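About Madilberg

Madilberg is a language school for adults. We teach evening and weekend classes in Spanish, German, Portuguese and English, and we have done so for 18 years. We started with one rented room over a shoe store on Yorath Street and a single beginners' Spanish class. We now have the whole second floor of the same building.

Most of our students work full time. Some need a language for their job, some have family abroad, and some took two years of it in high school and want it back. Classes are held in the evening from 6:15 to 8:00, with a ten-minute break. Weekend classes run in the morning only.

How we teach

Groups have no more than 13 students. If a group fills up, we start a waiting list, and when the list is long enough we open a second group. Teachers speak the new language from the first lesson and switch to English when a grammar point calls for it. There is homework every week. It takes most people an hour.
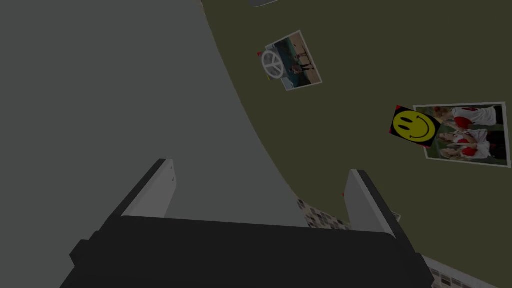

Two light gray gripper fingers, open

We use our own course books, called Studano, at the beginner and lower intermediate levels. Our teachers wrote them over several summers and still correct them every year. From upper intermediate on, students read newspapers, short stories and ordinary letters, and the teacher picks the material to suit the group.

Placement

New students who are not beginners take a short written test and then talk with a teacher for a few minutes. Both are free.
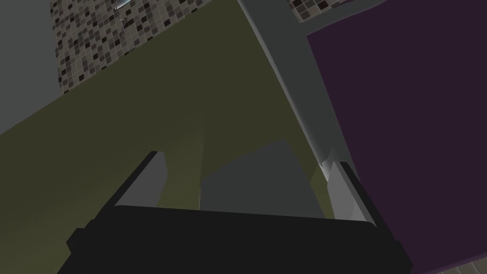

The result is good for one term. If you find after the first 2 lessons that the level is wrong, tell the office and we will move you to another group at no charge. After that, a move depends on open seats.

The library

Our lending library is called Fletach and is open to all current students. It holds 1,154 books, most of them in Spanish and German. The Portuguese shelf is small and we are adding to it. You may borrow three books at a time for four weeks. Dictionaries stay in the room. 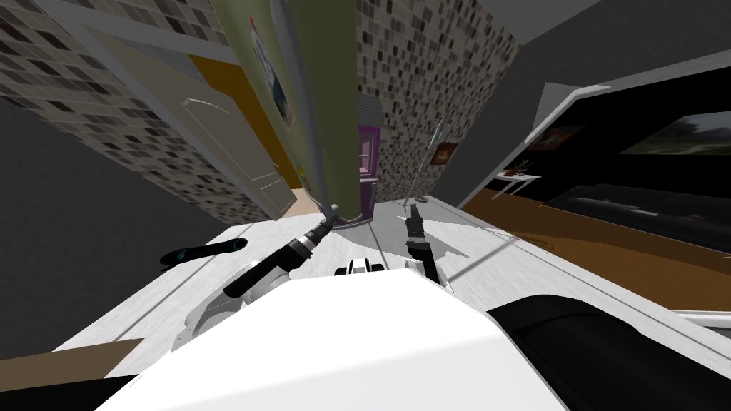 Two robot arms and a tall olive-green cylinder

Terms and fees

The fall term starts in October and the spring term in February. Fees are due before the first lesson and can be paid in two parts. Course books are sold at the office and are not included in the fee. The office is open from 3:00 until the last class ends. Please use the side entrance after 7:00, when the street door is locked.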